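Renting an Arm by the Month

Waltau began offering its bench arm on a monthly plan in April, and small shops have been asking whether it is worth the money. The plan covers the arm, a two-finger gripper, the Zodo control software and phone support. You supply a table, a power outlet and somebody willing to spend a few afternoons teaching it.

We borrowed one for 10 days. Setup took most of a morning, and the longest part was finding a table that didn't wobble. The printed guide is short and skips the cable routing, so plan on a call to support for that.

Teaching is done by hand. You move the arm through a job, save the points, then run it back at low speed. Zodo holds up to 46 saved jobs, more than we could think of. Simple pick and place was running before lunch. Hand tools took longer. They are heavy at one end, and where the fingers close on the handle matters a lot.
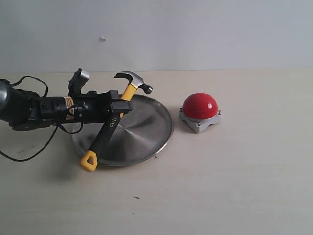
We ended up saving separate grip points for each tool and labeling them by name. Once that was done, changing from one job to the next took about 4 minutes, most of it spent in menus. The software asks you to confirm every change twice – fine on the first day, tiresome by the third.

Rodrigo Villanueva runs a repair counter in Mestora and has had the same plan for two months. He uses his arm to hand parts across to a test bench. "I wouldn't give it anything fragile yet," he told us. "For the dull stuff it's good, and I can send it back if the work dries up."

The main rival is the Esteban kit, sold outright with no support included. It has the better manual, but repairs are up to you. Waltau swaps a faulty arm within 2 working days, and the first month can be canceled without a fee. Shipping both ways is extra.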